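Tuning a Soft-Object Pick on a Fabric Surface

Part 4: grip thresholds and approach height

Plush is a poor target for a position-controlled hand. The pile compresses well before the fingers meet any resistance, and the sheet underneath moves with the toy. The settings below are the ones Haruna Kamata and I arrived at on our build. Part 3 covered the wiring and the Hekus bus adapter, and both should be working before you start.

What you need

A calibrated arm and hand, with joint zeros saved
The Zarico control script from Part 2
A bed or padded table with a fitted sheet, pulled tight
A basket with an open top
Plush toys of different shapes

1. Set the surface height. Lower the closed hand until it touches the sheet, read the wrist height, and save it as z_floor. A mattress gives under load, so take the reading at first contact. Repeat near each corner of the work area and keep the highest value.

2. Set the approach. Start 30 mm above the top of the pile. Descend at the slow rate only. The fast rate is for travel between the toy and the basket.

3. Set the grip. Finger current is limited in the script by grip_max. Begin at 400 mA and raise it in small steps until a lifted toy no longer rotates. Long shapes need more than round ones when they are held near one end — either move the grasp point toward the middle or accept the higher current.

4. Set the close delay. Fingers that close while the wrist is still descending push a fold of sheet up between them. Wait for the wrist to report stopped, then close.

5. Define the drop point. Use the center of the basket floor, and set the release height above the rim. Opening the hand below the rim works until a finger catches the wall on the way out.

6. Log the run. Write wrist height, finger current and grasp result to one line per attempt. Our log for this part has 1,092 lines, and most of the useful ones are failures.

Troubleshooting

Toy slides away on contact: approach angle is too shallow. Bring the wrist closer to vertical.
Sheet lifts with the toy: z_floor is too low, or step 4 was skipped.
Current spikes before contact: check the cable at the wrist for tension.

The hand at the yellow plush, seen from the head and from across the bed:
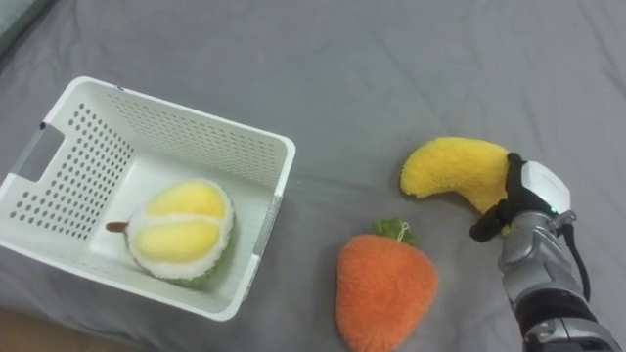
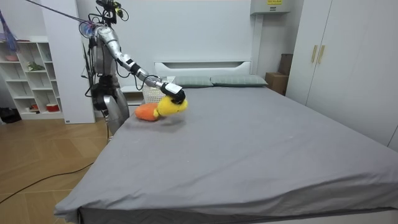
Reading time: 4 min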